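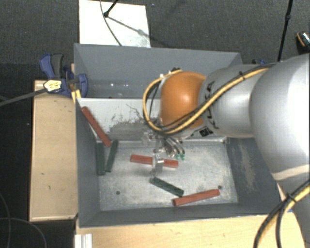
Not in my lifetime, wrote Nistor after the last issue, and certainly not the ironing. Fair enough. That was the most common reply to the question we put at the bottom of the September mailing - can machines do the chores yet - and most of the inbox agreed, some of it quite rudely.

So, a quick round-up before this goes out. Short version: picking things up, getting there. Everything round the edges of picking things up, no.

Bin picking first, as it's the shop-floor job we get asked about most. Parts in a tub, arm takes one out, puts it somewhere useful. Plain blocks on a bare metal floor are about as kind as it gets and even then you've got pieces leaning on the sides, pieces leaning on each other, shiny metal throwing the light about. A person doesn't think about any of it. An arm has to work out which one to go for and from which side, and whether its own fingers will fit between the block and the wall.

The Udano workshop has been keeping a tally on their packing line. 2000 picks, 755 of them from a tub where the parts had been tipped in any old how. The neat tubs went fine. The tipped ones needed a human over and over, mostly for the last few parts, the ones up against a side or in a corner. They still think it's worth having. They've also kept the stool next to it, which tells you somthing.

Cables - third month running somebody has written in about cables. Yellow ones, black ones, ties, loops round the joint. Yes they snag. Yes you need more slack than the drawing says. Tie them, move the arm through everything it'll ever do, then tie them again.

Household end of things. Dedero are still promising a laundry folder, still no date. Last we heard it managed towels and gave up on anything with sleeves. Vodcombe library had a table-clearing trial in the cafe, more than 400 cups over the run, and the staff liked it well enough for cups. Plates with food on, no. Teaspoons, absolutely not. It was also slow, so at lunchtime they just did it themselves and switched it back on at three.

My own view for what its worth: sorting, stacking, moving one known thing from A to B, I'd buy that now if I had a shop. For the house I'd wait. Floors excepted.

Next open afternoon is Tuesday, 2pm, side entrance, tea provided. Bring an awkward object if you have one, nothing wet please. Replies to the usual address, and keep them under 500 words this time.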